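# Lunch on weekdays: people needed for a food diary project in Trestton
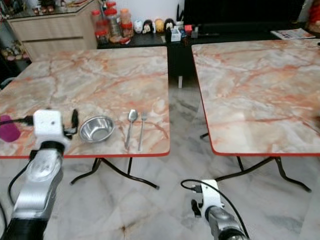 **Open calls / Food and daily life**

The Hafstein Center for Everyday History is looking for people in and near Trestton who are willing to keep a written diary of their weekday lunches for four weeks in May. The diaries will go into a public archive, and parts of them will be used in a book and a small traveling display.

You don't need to be a good cook or a good writer. You don't need to eat well. We want to know what people have for lunch, where they sit (or stand) to eat it, who else is there and how long it takes.

## Background

The center ran a similar project a generation ago. It asked people in Trestton and Skutwood to write down one week of meals, and some 590 households sent something back. Most of what we got was about supper. Breakfast came up a fair amount. Lunch was often a single word, "sandwich" or "leftovers," and on many pages the space was blank.

That leaves a hole in the record. We can say a lot about what went on a Skutwood supper table in those years and very little about what the same people ate in a truck, at a school, in a break room or at the kitchen counter with the radio on. This time we are asking only about the midday meal, and we are giving people more room to write.

If your parents or grandparents took part in the first project, we would like to hear from you, but it makes no difference to your chances of being picked.

## Who can take part

You can apply if you:

- are 18 or older
- live or work in Trestton, Skutwood or the townships between them
- expect to be in the area for most of May
- can write or type in English or Spanish, or can speak your entries into a phone

We have plenty of interest already from retired people and from office workers downtown. We are short of people who work nights, people who drive for a living, farm workers, parents at home with small children, and anyone who eats lunch on a job site. If your "lunch" happens at 2 a.m., that counts as lunch for this project.

More than one person from the same household may take part. Each person keeps a separate diary, and we ask you not to compare notes until the end. Two people at the same table often remember a meal differently, and both versions are useful to us.

Current employees of the center and of Dallix Printing, which is producing the book, can't apply.

## What you would do

1. Come to one introductory meeting, or join it by phone. It lasts an hour. We go over the diary and the consent form and answer questions.
2. Keep the diary every weekday for four weeks. An entry can be three lines or three pages. Most people in our trial run spent less than ten minutes on it.
3. Once during the four weeks, write a longer entry of up to 1000 words about a lunch you remember from any time in your life. School cafeterias, first jobs, funerals and road trips all came up in the trial. Pick whatever you like.
4. Send or bring the diary back by the first week of June.
5. If you agree to it, sit for a recorded interview over the summer. This part is optional, and we will only be able to interview a portion of the group.

If you skip lunch, write that down. A day with no lunch is still a day in the diary, and we'd like a line about why, if you care to give one.

Please don't change what you eat for our sake. In the trial run a few people told us they had started making nicer lunches in the second week, and then felt bad about going back to crackers. Crackers are fine.

## What a good entry looks like

Here is one from the trial, used with permission:

> 12:40. Soup from yesterday, the barley one, heated too long so it stuck. Ate it out of the pot. Half an apple, the dog got the rest. Read the mail while I ate. Nine minutes, maybe ten. Would have had bread but we were out.

And another, from someone who works in a warehouse:

> Break was late. Two burritos from the truck, green sauce. Sat on the dock with the usual bunch and talked about the overtime list. Somebody had brought a cake for no reason.

Prices are helpful if you know them. So are brand names, the kind of dish or wrapper, and small things such as who washed up. Leave out anything you don't want a stranger to read.

## Payment

Each person who completes the diary gets $120, paid by check or gift card in June. If you finish at least two weeks and then have to stop, you get half. Interviews are paid separately at $40. We can cover bus fare to the introductory meeting, and there will be a light meal at the daytime session.

## Privacy

Your real name will be kept in a locked file and will not appear in the book or the display. In the archive you can choose to be listed by your name, by your initials or by a number. You may ask us to close your diary to readers for up to 25 years. You may also cross out anything in it before handing it in – use a thick marker.

We ask that you don't give the full names of coworkers, neighbors or children. "My sister" or "the guy from receiving" is enough.

You can drop out at any point without giving a reason.

## How to apply

Fill in the short form at the front desk of the Hafstein Center or at any branch of the Trestton library, or write to us with the following:

- your name and the best way to reach you
- the town you live in and the town you work in, if they're different
- what hours you usually work
- a few lines about what you had for lunch the last time you ate it
- whether you want a paper diary, a file to type in or the phone line

Mail goes to: Lunch Diaries, Hafstein Center, 1414 Skutwood Road, Trestton. The building has a ramp on the parking lot side, and the front desk is open from 9 a.m. to 4 p.m. on weekdays.

Applications are open through the middle of April. We'll let everyone know either way before the end of that month. We have places for 80 people and will keep a waiting list, as a few people always move, change shifts or think better of it.

Paper diaries will be handed out at the introductory meeting. They are spiral bound and fit in a coat pocket. If you lose yours, call the desk and we'll mail you another one – just keep going on any paper you have until it comes.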